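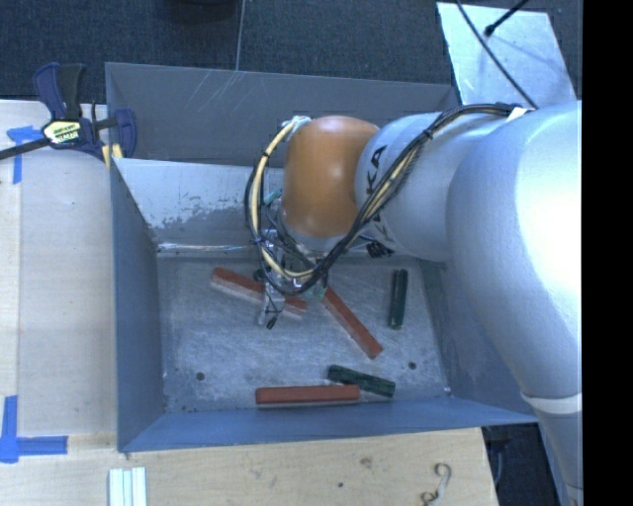
Bin 6, three red and two green on the floor of it.

August 5, 2021
Posted by Sushil Srivastava in Workshop Notebook

Spent the morning on the bin. I have now thought harder about one metal box than I ever did about my first apartment.

The floor is scuffed, we knew that. The far side bothers me more: that sloping panel has an irregular worn patch, and the top part of it is shiny enough to shave in. So we own a surface that is a mirror at one end and a dull gray smudge at the other, and the blocks get to live beneath both. The scratches up near the top of the far wall are thin and can stay. I tried to blame them on the Statton people and was reminded that I signed for the bin.

Options, in order of how much I want to do them:

Leave it. Free.

Scotch-Brite the whole panel so it is evenly dull. An afternoon, plus whatever it does to my elbow.

Order a liner from Lelter. They quoted 2,253 for a set, delivery in September, and the drawing they sent back had the slope going the wrong way. I have asked them to flip it. They have asked me which way is flipped.

Blocks. The red paint is holding up. The dark green is nice to look at and hard to find against gray metal once the overhead lights are down, and I say that as the person who picked it. Yeom sells the same length in yellow, pack of 10. Before anyone orders, check the drawer under the bench vise, where I am fairly sure there is an unopened pack from the Ument job.

Also measured the floor again, corner to corner. Got a different answer from last time by 11 mm. Either the bin has grown or one of us was reading the wrong side of the tape. My handwriting is on both numbers, so I'm not pursuing it.

To do:
- drawer, yellow blocks
- reply to Lelter with a sketch, arrows on it this time
- mask off a test square on the panel and scuff it by hand, low corner first
- get the tape measure back from the paint room

If the test square looks bad, it was there when I got here.

This site uses cookies to remember your settings. By continuing to browse you accept their use. Accept | Manage preferences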